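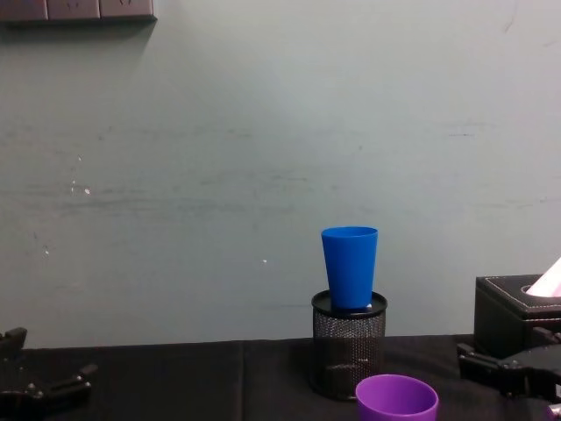

Brellandale Study Center, Facilities Support
Ticket 885
Subject: Marks on wall behind work table, Room 30
Category: Finishes and furnishings
Priority: Routine
Opened: 18 October 2025
Requested by: Ankica Perić, Room Coordination
Status: Closed, with follow-up

Request as submitted

The painted wall behind the cloth-covered table in Room 30 is marked across its middle band. There are faint horizontal streaks, smudges and scattered scuffs, together with a number of small white flecks. The most noticeable group of white spots is on the left side, below the outlet strip. Room users have wiped the wall with paper tissues, and I am told the smudges have spread. Please advise whether the surface can be cleaned or whether the wall must be repainted. Please also confirm whether the table items (pen holder, tissue box, plastic cups) may remain in place while work is carried out.

Entry 1, Facilities Desk

Request received and assigned to Finishes. The room record shows that the wall was last painted in April under work order 1024. The paint on record is Zistdale interior wall paint, gray-green, washable grade. No earlier complaint is on file for this wall.

Room users are asked not to wipe the wall further until it has been inspected. Household sprays should not be used, as the product used determines which cleaner can follow it.

Entry 2, Finishes

Inspection completed. Three separate conditions were found.

The horizontal streaks are residue left by wiping. They lie on top of the paint and came away on a damp white cloth in a test area near the table edge. The scuff marks are of two types. Most are surface transfer and lifted with light pressure. A small number have polished the paint and will remain faintly visible from the side after cleaning.

The white flecks do not wipe off. Under a hand lamp they proved to be small chips in the top coat, showing the primer below. They are not mold, and no moisture was detected in the wall. The cluster on the left matches the height of a notice board that was taken down before the present table was brought in.

Recommendation: clean the full middle band, then touch up the chips. Full repainting is not required.

Entry 3, Room Coordination (A. Perić)

Thank you. Please confirm the position on the table items. The room is in regular use and I would prefer not to empty it. The pen holder has a flat rim, and users have formed the habit of standing a cup on it. I have asked that no cup containing liquid be left there.

Entry 4, Finishes

The table must be moved 40 inches from the wall and cleared for the length of the work. The black cloth should be folded and removed, as it will show any paint or cleaner that falls on it. The tissue box should be stored with its lid closed. Its leather finish should not come into contact with the cleaner. The plastic cups and the mesh pen holder may be placed together in a tray outside the work area.

The outlet strip will be switched off at the panel and covered before any damp cleaning begins. Equipment drawing power from it must be shut down by the room's own users beforehand. Finishes staff will not unplug equipment.

Entry 5, Finishes

Cleaning carried out with Plistness neutral cleaner, diluted according to the label, and a soft white cloth. The band was worked from the bottom upward and rinsed with clean water. Left to dry for 30 minutes with the door open.

Result: streaks removed. Smudges removed except for one patch at the center, which was treated a second time and is now acceptable. The polished scuffs remain, as expected.

Touch-up was attempted on the cluster at left using the retained can from work order 1024. The dried sample was visibly darker than the wall. Touch-up stopped at two chips and the remainder left untreated.

Entry 6, Facilities Desk

A new quantity of paint has been ordered through Kovačević, to be matched against a chip from the wall itself. The retained can has been marked as unsuitable and withdrawn from the store.

Entry 7, Room Coordination (A. Perić)

The table is back in position and the cloth has been replaced. The cleaned area is satisfactory. I have no objection to this ticket being closed on the understanding that the touch-up will be completed when the paint is received. Please give at least one working day of notice so that the table can be cleared again.

Entry 8, Facilities Desk

Noted. Ticket closed. Remaining touch-up transferred to the planned work list for Room 30. Notice will be sent to Room Coordination by email.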